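About Raltitbridge

Raltitbridge records manipulation data for learning systems. 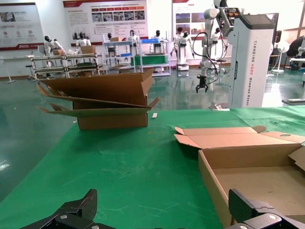 A recording at Raltitbridge is one attempt at one task, stored with arm positions, gripper state and wrist video on a common clock. Operators drive the arms; the software only logs. Most table work is done with ordinary packaging. Cardboard boxes on a green mat are a standard setup, with the flaps left open at different angles, as flaps are hard to grasp and seldom rest the same way twice. The wrist view keeps both fingers in sight along with whatever lies past the table, including the humanoid robots at their shelves. We do not mask the background. Models trained on a bare backdrop did poorly at customer sites, and we stopped using one in our second year.

What we deliver

The current catalog lists 486 tasks. A task is released when it has at least 200 accepted episodes, recorded by no fewer than 16 operators. Failed attempts are kept and labeled as failures – customers may filter them out, but we supply them by default. Each episode carries a plain-language instruction, start and end marks, and a note of the gripper type.

How episodes are checked

Every episode goes through Endilo, our in-house review tool. Endilo flags dropped video, clock drift and joint readings outside the allowed range. A reviewer then watches the episode at double speed and accepts it, rejects it or sends it back for new labels. Reviewers do not check their own recordings.

Sites

Table-top and shelf tasks are recorded at Lillgate. The Mikuš site handles long tasks, storage and customer delivery. The two sites employ 36 people in all, most of them operators. New operators train for three weeks before their episodes count toward a release.

Requests for custom tasks are reviewed once a month. Please include the object list, the gripper you intend to use and the file format you need. The next intake closes in February.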